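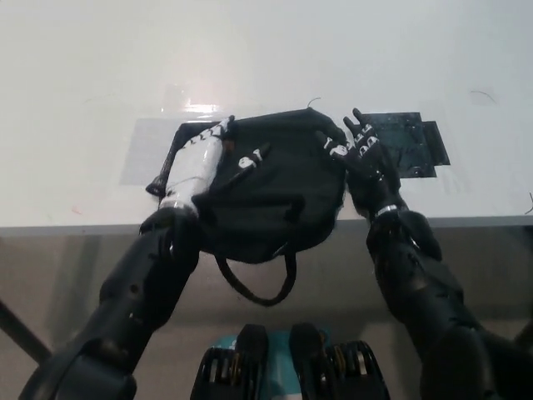
Two hands on one black handbag, seen from the robot's side of the table.

So, can they do chores yet? I get asked this a lot since I started writing about home robots, and my answer keeps changing, which is half the fun. As of 10th March I'm at "some of them, slowly, and I could watch it all day."

The bag is what I want to talk about, because bags are hard! A mug is a mug. You can turn it around, set it down, come back in an hour and it's the same shape. A fabric handbag slumps. The strap goes wherever it feels like going (look at it hanging over the front of the table, just waiting to catch on something) and the zipper pull is tiny. If you push on one side, the other side moves. We deal with this by not thinking about it. I pick up my own bag with one hand while hunting for my keys with the other and couldn't tell you how I do it.

What I love in the photo is the split between the hands. The left one has its white fingers flat against the side of the bag and the right one has hold of the top corner. That's pretty much how I'd go about it myself if I wanted to get something out of a stubborn bag or straighten it up to put on a shelf. Two hands doing two different jobs on one floppy thing! When I started this blog, most of the demos I wrote up were one arm and a block.

I've been keeping a list of chore clips and demos since last June, and it's up to 213 entries. I went through them again over coffee and sorted out the ones with cloth, bags, or anything else that won't hold its shape. 68 of them. That's way more than I expected, and the newer ones are a lot better. Towels are getting good. Fitted sheets, forget it. (I can't do those either.)

The shop-floor side is moving too. Koval has a packing cell I got to stand next to for an afternoon, and it filled almost 800 boxes while I was there, all the same size, all from the same side. Great at it. Then somebody handed it a soft pouch and it took 2 tries and a person. Hunevitz is going after returns, where every item shows up crumpled in its own special way, and I think that's the more interesting problem even if the numbers look worse for a while.

For the house, I'd take a slow one tomorrow. I don't care if it needs ten minutes to hang up a bag, I'm at work anyway. What I care about is whether it can do it with my bag, on my hook, with the cat in the way, and I haven't seen that yet.

Next up is Plusia's laundry demo, which I've been trying to get into for weeks. If you've seen it, tell me how it handles socks!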